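Technik und Betrieb: Fettabscheider am Standort Drindau

Seit Februar läuft in der Küche Drindau der neue Fettabscheider im Regelbetrieb. Die Anlage ersetzt den gemauerten Altabscheider im Hof, dessen Innenbeschichtung bei der letzten Generalinspektion als nicht mehr instand setzbar eingestuft wurde. Für die Küchen in Bakden und Prukley ändert sich vorerst nichts, dort bleiben die vorhandenen Geräte in Betrieb.

Eingebaut wurde ein frei aufgestellter Abscheider der Nenngröße 2 mit vorgeschaltetem Schlammfang und direkter Absauganschlussleitung zur Gebäudeaußenwand. Bemessen ist er für bis zu 300 Essen am Tag. Maßgeblich für die Auslegung waren der Spitzenabfluss aus Kippbratpfanne, Kesseln und Topfspüle sowie die Erschwernisfaktoren für Temperatur und Spülmittel. Die Spülmaschine im Ausgabebereich ist mit angeschlossen, die Personaltoiletten und die Dachentwässerung sind es ausdrücklich nicht.

Der Abscheider arbeitet ausschließlich über die Schwerkraft. Im Schlammfang setzen sich Speisereste und Sinkstoffe ab, im Abscheideraum steigt das Fett auf und sammelt sich als Schicht an der Oberfläche. Dafür braucht das Abwasser Ruhe und eine mäßige Zulauftemperatur. Wird ein Kessel auf einmal und kochend heiß abgelassen, reißt die Strömung bereits abgeschiedenes Fett mit, das sich später in der Grundleitung wieder absetzt. Kessel und Kippbratpfanne sind deshalb nacheinander und mit gedrosseltem Ablauf zu entleeren.

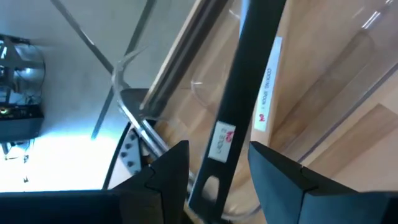 Dürfen enzymhaltige Rohrreiniger weiter verwendet werden?

Enzymhaltige und biologisch wirkende Mittel sind im gesamten Leitungsabschnitt vor dem Abscheider untersagt. Sie lösen die Fettschicht teilweise auf, das Fett gelangt dann in emulgierter Form durch die Anlage und fällt erst im öffentlichen Kanal wieder aus. Restbestände sind an das Lager zurückzugeben. Bei den Spülmitteln gilt die freigegebene Liste der abscheiderfreundlichen Produkte. Sie hängt am Dosiergerät und liegt zusätzlich im Betriebstagebuch.

Die Entleerung erfolgt alle 2 Wochen, jeweils am Dienstag vor Beginn der Frühschicht. Das Saugfahrzeug schließt an der Außenwandkupplung an, ein Betreten der Küche durch das Entsorgungspersonal ist nicht mehr nötig. Nach dem Absaugen wird der Behälter gereinigt und mit Frischwasser bis zum Überlauf aufgefüllt. Ohne diese Wiederbefüllung findet keine Abscheidung statt, das erste Abwasser des Tages würde unbehandelt in den Ablauf drücken. Die Schichtleitung prüft den Füllstand am Schauglas und zeichnet im Betriebstagebuch ab. Der Entsorgungsnachweis wird dort eingeheftet.

Altfett aus Fritteusen und Pfannen gehört weiterhin nicht in den Ausguss. Es wird nach dem Abkühlen in die verschließbaren Sammelbehälter im Kühlvorraum gefüllt und getrennt abgeholt. Töpfe, Bleche und Schöpfgeräte sind vor dem Spülen trocken abzustreifen, Speisereste kommen in die Bioabfalltonne.
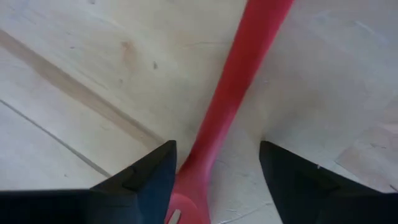

Die Siebeinsätze in den Bodenabläufen bleiben auch während der Grundreinigung eingesetzt. Zum Leeren werden sie einzeln entnommen, ausgeklopft und sofort zurückgesetzt. Für zwei Abläufe im Bereich der Gemüsevorbereitung fehlen noch passende Einsätze, die Nachlieferung ist bestellt.

Geruch tritt bei geschlossenen Deckeln und intakter Entlüftung über Dach nicht auf. Wird dennoch welcher festgestellt, ist zuerst der Sitz der Deckeldichtung zu prüfen, danach der Geruchverschluss an selten benutzten Abläufen. Trocken gefallene Verschlüsse werden mit Wasser nachgefüllt. Das Öffnen des Behälters ist eingewiesenem Personal vorbehalten, der Aufstellraum muss dabei gelüftet sein.

In die Kostenstelle Drindau sind für Dichtungen, Siebe und Probenahme 2000 Euro eingestellt. Die Abwasserproben werden am Probenahmeschacht hinter dem Abscheider gezogen, nicht am Zulauf. Das Labor Pai übernimmt die Analyse auf schwerflüchtige lipophile Stoffe, die Ergebnisse gehen an die Standortleitung und in Kopie an die Haustechnik.

Einweisungstermine für neue Beschäftigte vergibt Lurdes Aguiar, Haustechnik. Störungen an der Anlage bitte telefonisch an den Bereitschaftsdienst melden, nicht per E-Mail.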